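Notice of Return to Service

The unit at Nirwood was entered in the register as Cell 1105. It had been installed in March to fold and stack linen, and it did so without complaint until the gripper began to let go of things. On 8 Jan 2026 the Department of Upkeep received the fault report, gave it the number 2623, and assigned it to Coralie Sutcliffe.

The procedure was set out in the manual issued by Breveo. The arm was to be parked and the supply isolated. The pads were to be examined for wear, the cable followed along its bracket, and the gear inspected tooth by tooth. Mrs Sutcliffe carried out each step and initialled each line. She found no wear that the manual would have recognised as such.

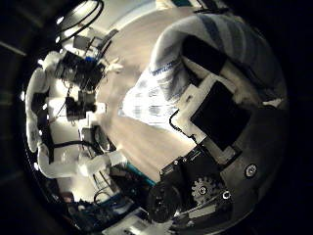
The form provided a box for the cause of failure, and it could not be left blank. Mrs Sutcliffe requested the log. It showed that the gripper had released its load 50 times, and that on every occasion the load had been a pillowcase from the Rewi ward, where the long-stay patients were.

She restored the supply and offered the machine one such pillowcase. It closed, lifted, held for a moment and opened again. She offered it a towel, and the towel was folded correctly.

In the box she wrote: "Grip force adjusted. No further action." She then amended the work schedule so that the Rewi pillowcases would be folded by hand, and signed for the key.

Comments

lavum_reader: I read the last paragraph twice. Did she adjust anything at all?

T. (Nirwood): The initialling of each line is very true to life. I should have liked more about the ward.

hollins2000: Our department had a form with that same box.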